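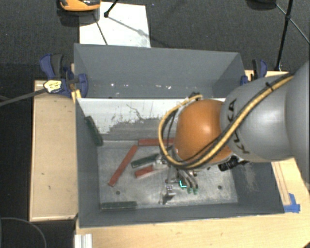
The gray bin with the red and green blocks in it

Forum > Storage & Organizing > Toys and Blocks
3 min read

Best way to store painted blocks without chipping them?

Tzu-hsuan Chow

Hi all! I've ended up with a lot of painted wooden blocks at home (mostly long skinny ones, red and dark green, the same sort of thing as in the photo) and right now they all live in one big open bin with a hard floor. Every time the kids dig for a piece the whole lot gets stirred around, and I'm finding little flakes of red at the bottom. The green ones seem to hold up better, no idea why. I painted them myself back in June with leftover Malach enamel and gave them two coats, no primer, which I'm guessing was dumb.

So do I line the bin, switch to something softer, or just repaint and accept it? I'd like to keep the big open top if I can — the kids will not put things back if there's a lid involved. I have 503 blocks total (we sorted them one rainy afternoon, please don't judge). Budget is pretty much whatever's in the coin jar.

Zikow

Line it! I went through the same thing with a big gray tub and what saved me was a cheap foam drawer mat cut to fit the bottom. Mine was a bit short so I used two pieces and taped the seam underneath. Run it up the sides a few inches too if you have enough, the long pieces tend to lean up against the walls and the ends are where mine chipped first.

Then take half the blocks out. I mean it. With that many in one place they grind on each other no matter what's underneath. I keep one tub out and the rest on the closet shelf, and swap every few weeks. My kids think they're getting new toys, so that's a bonus.

Also the no primer thing is probably your real problem. You can fix them a few at a time: light sand, one coat of primer, two thin coats of color, and then leave them alone for a good long while. I gave mine 17 days before anybody played with them and they've been great. Do check that whatever you use is okay for kids' toys, especially if you've got one who chews.

Lu

canvas bag. done. we used a bin for years and it was so LOUD

only thing is the long ones poke out the top

Tzu-hsuan Chow

Thanks both! Going with the foam mat for now and putting half away tonight. Lu, I love the canvas idea but my longest ones would tip a bag right over, I think. Will dig out the sandpaper and start with the worst reds. Zikow, did you sand the edges round at all or just scuff the faces?

Zikow

Just a tiny bit on the edges, enough that they don't feel sharp. Paint goes thin on a sharp corner and that's where it lets go. I used 120 grit for the bad spots and something finer after.

Related
Getting marker off painted wood
Open bins or drawers for a shared playroom?
Is a foam drawer mat washable?
How long should enamel cure before kids handle it?
Sorting blocks by length or by color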